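Re: [rullimeck-film] Character actors list, second draft

From: Nektarios Nikolaidis
To: rullimeck-film
Date: 27th June

Yee-man Ko wrote:

> I've read the second draft and I have three problems with it.
>
> First, I thought we agreed in October that the list was for actors who
> are known for playing one kind of part. You now have people on it who
> have played everything. If a man has been a priest, a plumber and a
> pirate he is not a "type," he is just busy.
>
> Second, "Best Butlers" is longer than "Best Detectives." I like a
> butler as much as the next person but this looks odd.
>
> Third, are we counting television or not? Kuo-hua says yes, the intro
> says no, and the list itself says sometimes.
>
> Also the alphabetical order breaks down at M.
>
> Yee-man K.

Taking these out of order, because the last one is easiest.

The alphabetical order breaks down at M because that's where I went to get dinner. When I came back I sorted by first name. I've fixed it now, and in fixing it found that we had the same woman in twice, once under her married name playing landladies and once under her stage name playing nurses. She's been merged. I put her under landladies. If anybody feels strongly that she was more of a nurse, write to me off list, and please be brief.

On television. I know what the intro says. I wrote the intro before Tsung-han Cheung sent me his additions, and his additions were nearly all television, and they were good. There's a man in there who played a crooked coroner on four different shows over the years, never the same coroner, always crooked. I don't see how we can call ourselves serious about this and leave him off because his screen was smaller. So my proposal is that we count television when the part is the same sort of part the person played in movies, or would have played in movies if anyone had asked. The second half of that sentence is for the coroner. Kuo-hua Tsai can stop sending me the link now, I've watched it.

What I don't want is TV movies getting their own section. We tried that on the villains list and ended up with 31 entries, most of them husbands.

On butlers. Yes, it's longer. I went through and tried to cut it, and I got rid of two footmen and a man who only ever answers a telephone, but the plain fact is that Hollywood used a very small number of detectives over and over and an enormous number of butlers once each. The detective got the contract. The butler got a line about the library and went home. If we're going by who was memorable in the part, the butlers win on volume, and I'm inclined to let them. I'd rather pad out the detectives than fire more butlers. Yee-man Yang has offered to do a sweep of the desk sergeants, who I think could fairly be moved over, as they do most of the detecting in those pictures anyway while the lead is out getting hit on the head.

On your first point, which is the real one, I'm less sure of myself. You're right that we said one kind of part. But when I went to enforce it I lost people I thought the list was for. Take the fellow Kuo-hua nominated, the one with the voice. He's been a sheriff, a banker, a general and at least one talking moose. Those are different jobs. And yet every time he comes on you know what you're getting, which is a large disappointed man who has been told something he didn't want to hear. I'd call that a type. He just has a varied résumé.

So maybe the rule should be about what they do and leave out what they're wearing. I've tried this out on the first 10 names and it holds up better than I thought it would. It gives us groups like:

Disappointed men of rank
Women who know where the key is
Cousins
People who warn the hero not to go up there
People who go up there first
Doctors who take off their glasses before speaking

I haven't put the butlers anywhere in this system yet. I suspect they're women who know where the key is. We may need to reword that one.

The cost is that we'd have to give up the A to Z, or else have it inside each group, and I know some of you joined this project for the A to Z. Tsung-han in particular has said that if it isn't alphabetical it's "just some opinions." I'd only point out that it's been some opinions all along, and the alphabet has been giving it a shave and a clean shirt. We could keep a plain index at the back for anybody who wants to look up a name and get out again.

Two other bits of business while I have you.

The Vetevwood page. Somebody has put our first draft up there, the one with the mistakes, under the heading "Top 40 Faces You Know But Can't Name." There were never 40. They got to 40 by counting the people I'd listed as "see also." It also credits the whole thing to Wróbel, who I believe only hosts the page, so I've sent a polite note asking them to either take it down or wait for the good one. No reply so far. If any of you knows a person there, a friendly word would probably do more than my note did. I may have used the phrase "with all due respect," and I'm told that reads a certain way.

Stills. We still need them, and we still have the same argument. My position hasn't changed: one per group, small, and the person should be doing the thing they're known for. Yee-man Yang's folder is the best organized but it's mostly portraits, where everyone looks marvelous and no one is warning anyone about anything. Kuo-hua's folder is all action and half of it is the backs of heads. I'd use Yee-man's for the index and pick through Kuo-hua's for the groups. Please put any more in the shared folder and label them with the name of the actor, in full, and the title. "Guy from the train one" is not a label. There are 3 of those at the moment and they are three different guys and, as far as I can make out, three different train ones.

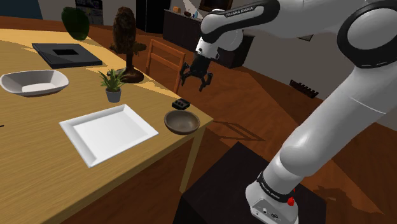
As for who writes the blurbs, I'd like to spread them out a bit this time. Last time I did all of them in one weekend and you can tell where I got tired, because everyone after the letter R is described as "dependable." A couple of lines each is plenty. Say what the part usually was, name one picture where they were better than they needed to be, and stop. We don't need where they were born. We don't need who they were married to, unless it was another person on the list, in which case I want to know immediately.

Rough split, and shout if you hate yours:

Tsung-han: anyone mainly from television, plus the cousins
Kuo-hua: sheriffs, generals, the moose
Yee-man Yang: desk sergeants and detectives
Yee-man Ko: landladies, nurses, and anyone you think I've been unfair to
Me: butlers

I've left the Torkus serials out of the split altogether. I know there are good faces in them. I also know that every chapter recaps the one before it, so that you see the same man fall off the same bridge until you start to feel responsible. If somebody wants to take them on I'll be grateful and I won't ask how it's going.

One thing I would like settled before anyone starts typing, though, is whether a person can be in two groups. I say no. The minute we allow it, somebody is going to put the coroner in five places, and I have a fair idea who. But there's a woman on Kuo-hua's list who both warns the hero not to go up there and then goes up there first, in the same picture, with a candle, and I can't in good conscience tell you which of those she does better. I've watched it twice. At the moment I have her under warnings with a note.

Send me yes or no on the following and I'll do a third draft from whatever comes back:

1. Groups by what they do, with a plain index at the back
2. Television allowed on the coroner rule
3. One group per person
4. Butlers left alone

If you don't answer I'll take it as a yes on all of it, especially the last.

Nektarios

P.S. Yee-man K., I did take out the pirate. He turned out to be in one scene, and it was a costume party.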